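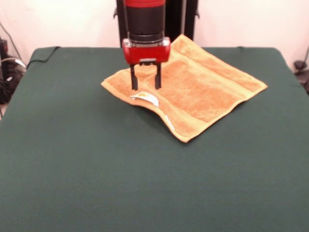 Right, so I've got myself into a pickle with a cooler and I'd like some opinions before I do something daft. The case is an old Ploden tower I bought in 2009 and have never had the heart to get rid of, and the cooler is a Demetti twin tower that somebody gave me when they went over to water. Bare, on its side, the cooler is 168 mm tall. The side panel on the Ploden will not close over it. It sits proud by a whisker, enough that the thumbscrews won't catch. I've had the board out on the orange towel, the terry one, laid over the green felt so nothing gets scratched, and I've tried the cooler both ways round and it makes no odds. So do I cut a hole in the panel, bend something, or give up and buy a new case?

stordale_steve
Posted 2018-04-01

Before you get the jigsaw out, is it the fins that are touching or just the tips of the heatpipes? On mine it was only the pipe caps and I got away with it.

kettleboy

Can't you just drop the front fan down? Sounds like you've got it riding up over the RAM.

stordale_steve

Ah, should have said. No fan on the front at all at the moment, just the middle one. It's the heatpipe tips that touch, the fins clear it. With the panel pushed on I can hear them scrape.

tinribs

Hole in the panel. Four small holes if you're feeling neat, one big one if you're not. I did a similar thing on a Stordale case years ago and put a bit of mesh over it from the inside. Looked fine, and a bit of extra airflow didn't hurt either.

MrsPatch

Please don't lay a board on a terry towel! All those little loops catch on the solder points on the back, and I once spent a whole evening picking fluff off with tweezers. The cardboard box the board came in is what you want. Also static, though I know that one starts fights.

kettleboy

It does start fights. I've built on carpet in my socks and never killed a thing.

MrsPatch

And I've killed a stick of RAM doing exactly that, so there we are.

stordale_steve

Fair enough about the loops. Box is in the loft, I'll dig it out.

gordon_l

Gordon Lévesque here, I used to post on the old board under another name, some of you will remember me moaning about fan controllers. I'd go against tinribs on this. The panels on those Plodens are thin and once you cut them they buzz like mad, especially near a fan. I'd leave the panel alone and look at the standoffs. Have you got the tall brass ones in there or the short ones? Mine came with a bag of each and the tall ones put the board a good bit closer to the side. Might be all you need.

tinribs

Only buzzes if you don't put a rubber edge on it. I've had mine running for years with no buzz.

gordon_l

Maybe so, but you can't un-cut it. You can put standoffs back.

stordale_steve

Oh that is interesting. I never changed them, whatever was in there was in there. Will the back plate still line up if I go shorter?

gordon_l

That's the catch. The expansion cards might sit a touch low against the slots at the back. Try it with just the graphics card first and see if the screw goes in without forcing it. If you have to lean on it, stop.

XRen

Hi all, Xiuying Ren, mostly a lurker. I had the same cooler in a Núñez case and sold it in the end. It's a lot of metal for an older chip. What are you cooling? A smaller tower would do the job and you'd get your RAM slots back too.

stordale_steve

It's nothing exciting, but the thing was free, and I'm stubborn — my wife would say that's the whole reason. I did look at a smaller one, and then I looked at my thread count on here (454 posts, mostly about this one computer) and thought, well, I've come this far.

kettleboy

A man of principle.

stordale_steve

Update. They were the tall ones! Swapped the lot for short ones out of my bits tin, three of them a bit mangled but they went in. Panel goes on now and the thumbscrews catch. The graphics card does sit slightly low at the bracket, the screw went in by hand though, so I'm leaving it. Haven't put the front fan back on yet.

gordon_l

Good stuff. Check the bracket again after a week or so, heavy cards do drag a bit.

tinribs

Still would have looked better with mesh.

MrsPatch

Did you find the box?

stordale_steve

Found the box. Something has been living in it, so I used a magazine.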